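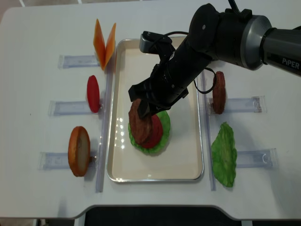 What household or shop-floor chores can a robot arm do today without a person standing next to it? Short, repeated jobs with known parts in known places. Once the parts move, bend, stick together or run out, current arms still need someone nearby to reset the work or finish it.

# Grundside Chores: sandwich and burger assembly subset

Data card and usage notes. Maintained by the Lallstead bench group. Last revised 14 October 2026.

## Summary

Grundside Chores collects demonstrations of ordinary manual work done with arms on a tabletop. The full collection has 11 task families, from folding dish towels to sorting fasteners into bins. This card covers one family, food assembly. The task is to take burger ingredients from upright holders and stack them on a tray in a stated order.

The subset was built to answer a narrow question: how far is a policy trained by imitation from doing a counter job at a usable rate and error level? It does not cover cooking, cutting, spreading, wrapping or cleaning. Those steps make up most of the labor in a real kitchen, and results on this subset say little about them.

## Task definition

An episode starts with ingredients in the holders and ends when the operator releases the last item or the time limit passes. The order is given as a text instruction. Instructions come in two forms:

- full order, for example "lettuce, tomato, patty, cheese, bun"
- single step, for example "place the tomato on the lettuce"

An item counts as placed if it rests on the stack and stays there after the gripper opens. Overhang is allowed up to half the width of the item below. Items dropped on the table are failures even if they are picked up again later in the episode.

## Camera streams

Each episode has a fixed workspace view and a wrist view, synchronized by host timestamp. Joint positions and gripper opening are stored alongside. No depth is provided.
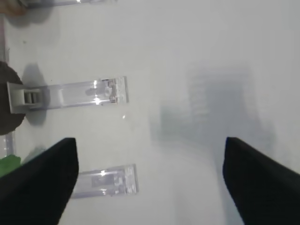
Clear acrylic is the main source of perception errors in the subset. Holder edges show up mostly as glints and soft shadows, and their apparent position shifts with the lighting. Policies that rely on the wrist stream alone tend to close early or push against a holder on approach. Adding the fixed view reduces this but does not remove it. Users who augment brightness or contrast should check that holder edges survive the transform.

Glare on white surfaces was left uncorrected. Exposure was locked at the start of each session, so streams from different sessions differ in tone.

## Baseline results

Two baselines are included in the Balorero evaluation package: a small action-chunking model and a larger language-conditioned one. Each was scored over 48 trials per condition on held-out layouts.

- Single step, seen layout: both models usually complete the step. Most failures are slips during extraction from the holder.
- Full order, seen layout: errors build up. A patty set down off center makes the next placement harder, and neither model corrects a stack that has started to lean.
- Full order, moved holders: the small model completed 9 of 48 trials. The larger model did better on early steps and no better on the final item.

Human operators using the same arm by remote control are slower than a person working by hand. Baseline speed should be compared with the remote-control figures.
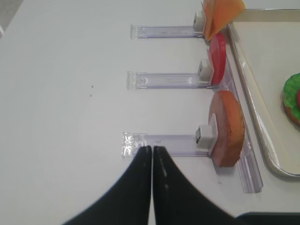 *Wrist view: orange, red and pinkish slices held upright in the clear rack, with the tray at right.*

## Known limits

1. Holders present each item on its edge with space around it. A shop counter has stacks, tubs and bags. Separating one slice from a pile is outside this subset.
2. Ingredient shapes are consistent between episodes. Variation in size and stiffness is lower than in a working kitchen.
3. There are no force readings. Grip pressure can only be inferred from finger opening.
4. Failed episodes are kept and flagged. Earlier releases removed them, which made success rates look higher than they were.

## Intended use

Research on imitation learning, grasp planning near transparent objects, and step ordering. The subset should not be used to support claims that a system is ready for food service.

## Changes

- April release: labels for partial placements revised; time limit field added.
- Current release: failed episodes restored; instruction text normalized to lower case.

Related items
Grundside Chores: towel folding subset
Grundside Chores: fastener sorting subset
Balorero evaluation package, setup notes
Pascual label format, version 2
Lallstead bench calibration guide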